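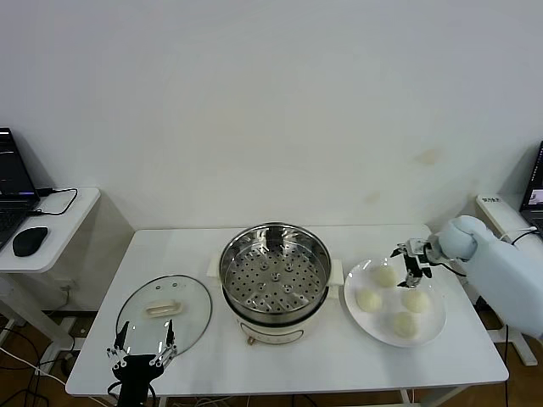
Dalibor Kopecký – L'apport en fibres recommandé aux patients constipés reste trop vague. Un panier vapeur en inox percé de trous ronds suffit pour les légumes ; je conseille la cuisson douce à 80 patients suivis.

Harnader – Je ne partage pas cet avis : l'hydratation prime.

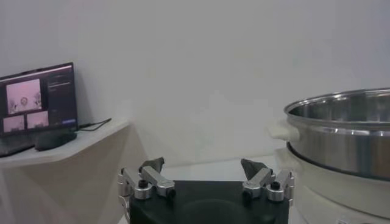 Bulletin Dakach, n° 13, p. 1167

Iveta Michalík – La page citée ci-dessus traite les deux mesures ensemble. Un avis médical demeure requis en cas de saignement.

Harnader – Je maintiens ma réserve.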